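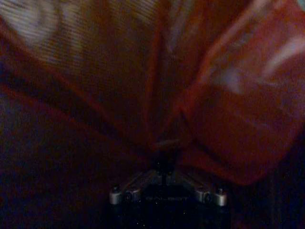

Amber Dawber reckons I have no business complaining about the fog, having moved to Sasedbridge of my own free will and with a map. The valley is a bowl, she wrote under my last post, and what did I suppose would collect in it?

Fair enough. But the forecast said "patchy", and I have now spent two mornings inside the same patch. It came up the river before seven and was still leaning on the kitchen window at lunch. The app, meanwhile, showed a cheerful yellow sun over the whole county. I think it gets its weather from the next valley, where they have some.

My own readings go in a notebook, which makes me either an amateur meteorologist or a man with a notebook. November's rain came to 117 mm in the back garden gauge. Nesma Shehata, up on the Datov road, got a good deal less and suspects my gauge of catching the drip from the gutter. I have moved it two feet to the left. We shall see, though I expect December to be just as wet and Nesma just as sceptical.

The proper frost hasn't turned up yet. We had a thin one on the car roof, gone by nine, and the puddles in the lane had a skin on them that wouldn't have held up a sparrow. Wind light, what there was of it -- north-east, going by the smoke from the farm, when I could see the farm.

Tomorrow's forecast is "brighter later". I've noticed they never say how much later.

Print this page
E-mail this to a friend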